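The great rod clean-up, part one

Apr 10, 2022

I have been looking forward to writing this one! If you've been reading for a while you'll remember the plant stand I dragged home from the house clearance in Bumbridge last October, the one with the tall uprights and the shelves that slot on at whatever height you like. It came to me in pieces, in 2 boxes, with no instructions and one very bent bracket. I was thrilled.

The uprights are what sold me. They're plain round rods, no decoration at all, and I love that about them. I'd been hunting for something slim enough to go in the corner by the back window, where my old bookcase stuck out so far you had to turn sideways to get past (I have the bruised hip to prove it). Even all smudged up they have such a nice simple line.

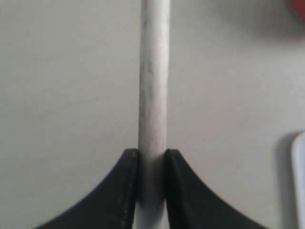
Cleaning them up

My first thought was to paint everything dark green. I even bought the paint. Then my neighbor Nnamdi Mohammed came over to borrow a ladder, took one look and told me to try soap first and leave the can shut for a week. Good advice, and free!

So: warm water, a squirt of dish soap, an old T-shirt torn into rags. Work from the top down, wring out the rag often, and dry as you go or you'll get drip lines. For stubborn patches I make a paste of baking soda and water and rub it in with my fingertips, then wipe it off with a clean rag. It's slow going but I find it very soothing, the same way shelling peas is soothing. I put a radio play on and lose the whole afternoon.

I do one rod at a time, standing up, turning it as I go. Lying flat on a towel sounds easier, but they roll, and you always miss the side that was underneath. 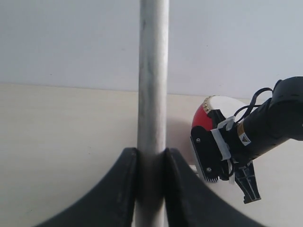

I've gone back and forth on how far to take it. Some people want every last mark gone, and I get that, but I'm leaning toward keeping a bit of the mottling. A plant stand is going to get splashed and knocked with terracotta anyway. If I polish it up like a trophy I'll only fret over it, and I'd much prefer to be fretting over the ferns.

The shelves are next. There are 4 of them and they need new felt pads where they rest on the brackets, plus I still have to straighten that bent one (wish me luck, I'm borrowing a vise). I also want to try a coat of paste wax on the uprights before they go anywhere near a watering can. Has anybody done that on a piece that lives in full sun? Does it go tacky in the summer? Please tell me in the comments, I'd love to hear before I open the tin.

Then comes the fun part, which is deciding who gets the top shelf. The spider plant thinks it's a sure thing, but I have a trailing pothos that has been waiting all winter for somewhere to dangle from.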